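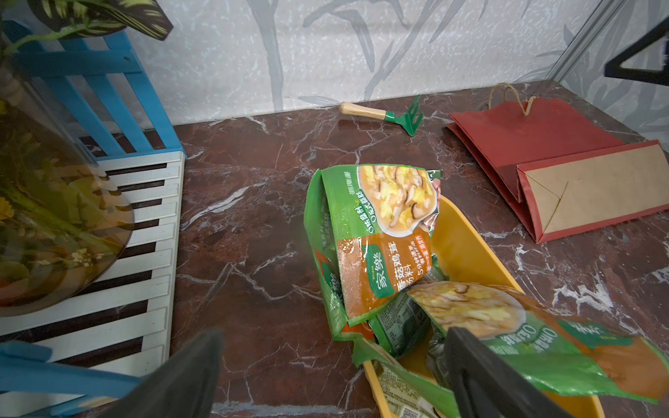
The Residents' Services Office at Faltalville Hall is reviewing the rules for the shared dry food cupboard, and members of this board are invited to comment before the revised notice is issued in July. The point of difficulty is labelling. The present rule requires every item to carry an ingredients list in English. A large share of what is left in the cupboard does not, and the rule has been applied unevenly between kitchens. A typical case is the green sachet of 香菇鸡茸汤料, a mushroom and chicken soup mix, which states on the front in Chinese that it has no preservatives and no trans fats and gives a five-minute preparation. Many residents can read that without help and many cannot. The Office proposes that such items be accepted if they are sealed, in date and bear a handwritten English slip stating the contents.
Posted by ResServices_Faltalville, 09:14

The proposal is sensible in its aim. I would ask, however, who is to write the slip. If it is the person leaving the food, the translation will be as good as that person's English. If it is the kitchen representative, we are asking for skills that most representatives do not have.
Posted by northwing_rep, 09:52

I wish to record an objection. The Hall has 766 residents and at least one of them in my own corridor carries an adrenaline pen. A slip that reads "chicken soup" tells that person nothing about milk, wheat, celery or soya. The existing rule was brought in for good reason and should be enforced as written.
Posted by Corridor_D, 10:20

With respect to the previous contributor, a person with a serious allergy would be well advised not to take anything from an open cupboard, whatever language is printed on it. English labels are removed, packets are decanted into jars, and lids are swapped. The present rule gives an assurance that the cupboard cannot meet.
Posted by quiet_hours, 10:41

That may be so, but I do not see that one weakness is an argument for adding another. The rule at least sets a line that everyone can check.
Posted by Corridor_D, 10:58

I was responsible for a similar cupboard at Delacroix House and may be able to assist. We dealt with the matter by having two shelves. The upper shelf held items with a full English label. The lower shelf held everything else, with a fixed notice stating that the contents had not been checked for allergens and were taken at the resident's own risk. 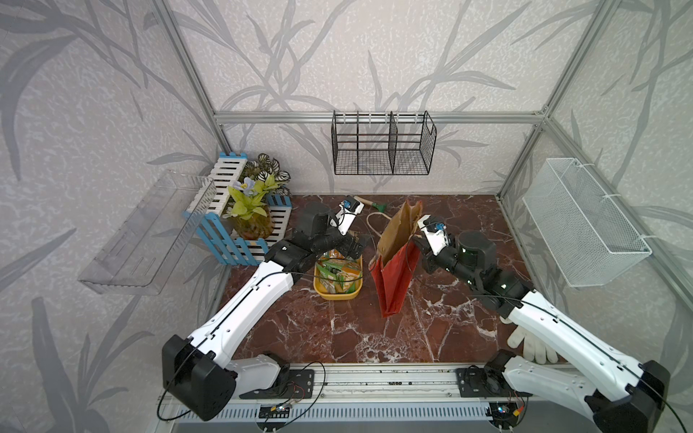 The lower shelf emptied faster than the upper one. Residents from overseas were pleased to find food they knew, and a number of others tried things they would not have bought. We received 6 written comments in the first term, of which 5 were in favour. The remaining one concerned the height of the shelf.
Posted by former_delacroix, 11:35

The two-shelf arrangement has my support. I would add that front-of-packet statements should be disregarded altogether when items are sorted. "No preservatives" is of interest to some people, but it is not allergen information, and I have seen it treated as if it were. The ingredients panel on the back is what matters.
Posted by northwing_rep, 11:49

Could the Office confirm whether loose sachets are to be treated differently from boxed ones? A multipack often prints the full details on the outer box only. Once the box is thrown away, the sachets may have no date on them.
Posted by Annexe26, 12:07

Thank you for these comments. In reply to the last question, a sachet with no date printed on it would be refused under either version of the rule, and outer boxes should be kept where they hold the only date. The Office has looked at the Ovivel stock form used in the main stores, but considers it too long for a kitchen cupboard. A shorter form is being drafted.

The suggestion of two shelves will be put forward in place of the handwritten slip. We note that it does not meet the objection from Corridor_D in full.
Posted by ResServices_Faltalville, 13:30

It does not, but it is an improvement on the slip, and I would accept it on two conditions. The notice must be fixed to the shelf itself – the last one was taped to the door, which is open whenever anyone is reading the packets. Unsealed goods must also be kept off both shelves.
Posted by Corridor_D, 13:44

I have no objection to either condition, although I remain of the view that the upper shelf will be trusted more than it deserves.
Posted by quiet_hours, 14:02

May I ask that the notice be printed in more than one language? The residents most likely to use the lower shelf are being warned in English only.
Posted by Annexe26, 14:15

Agreed. At Delacroix House the notice was in four languages, and residents did the translation in an evening.
Posted by former_delacroix, 14:31

The Office will take this up with the Ulance print room, which produces the kitchen signs. Residents willing to translate should reply in this thread and state the language.
Posted by ResServices_Faltalville, 15:10

Polish, and I can check the German.
Posted by northwing_rep, 15:26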